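Speaker notes – Equipment planning session, Etotton laboratory services

Slide 1. Welcome the department heads. State that the purpose is to agree on the automation request for the coming budget year. Questions are held until slide 4.

Slide 2. The request covers one robot arm for tube handling, with racks, mounting hardware and a service contract. Quotations were received from Calitz and Wukham. Both are valid for 53 days. Delivery is 14 weeks in either case.
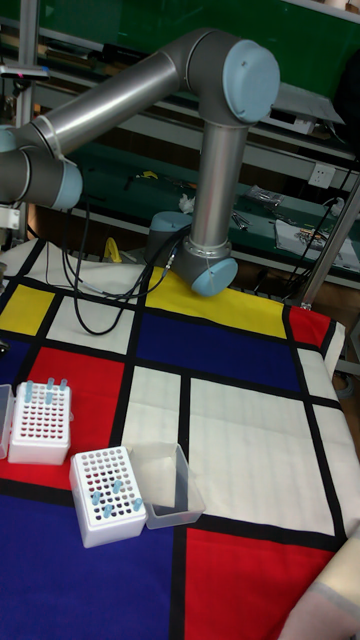
Slide 3. Running costs are carried by the operating budget and must be entered separately from the purchase. Remind the audience that staff training – 20 hours per operator – is in neither quotation. Bench space and power should be confirmed with facilities before March.

Slide 4. Ask each department to submit its expected tube volume. Sites handling fewer than 270 tubes a day will be considered in the second round. Forms go to the Sugiyama building office.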